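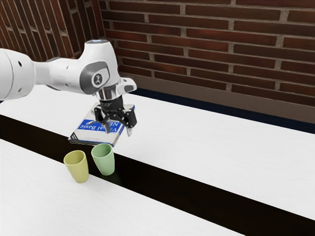 Retirement gift for a coworker who says he wants nothing

prarken_mills
Posted June 13, 2025
My coworker Minoru Ebihara retires at the end of the month. Six of us are putting in $10 each. He says he doesn't want anything. He fishes a little, reads a lot of history, and drives to Ernunville most weekends to see his sister. Ideas?

tallgrass19
Bookstore gift card. He reads, so he'll use it.

Odette_K
I'd skip the gift card. We gave my boss one in February and she still hasn't spent it. Get a good thermos. He can take it fishing and on the drive.

tallgrass19
Anyone who fishes already has a thermos. My husband has 3.

sleimanroad
Does he have a favorite place to eat near his sister? I'd call and ask if they sell certificates. Lunch for two would fit the budget and she gets something out of it too.

prarken_mills
There's a diner called Vernier he talks about. I hadn't thought of that. I don't know if they do certificates.

Odette_K
How is that different from the gift card you all just talked me out of?

sleimanroad
He already goes there, so it gets used.

hank_b
If a man says he wants nothing, I'd believe him. Get a card, have everyone write more than their name in it, and keep your money. I got a clock when I retired and it's in the garage.

tallgrass19
I disagree. People say that to be polite. He'd notice if the last guy got something and he didn't.

prarken_mills
The last guy did get something, a fishing rod, so we can't show up with only a card.

hank_b
Then do the lunch. But I'd still pass the card around early so people have time to write in it.

prarken_mills
Called Vernier on my break. They write certificates by hand for any amount and will mail it. Going with that and a card. Thanks, all.

Odette_K
Still say thermos.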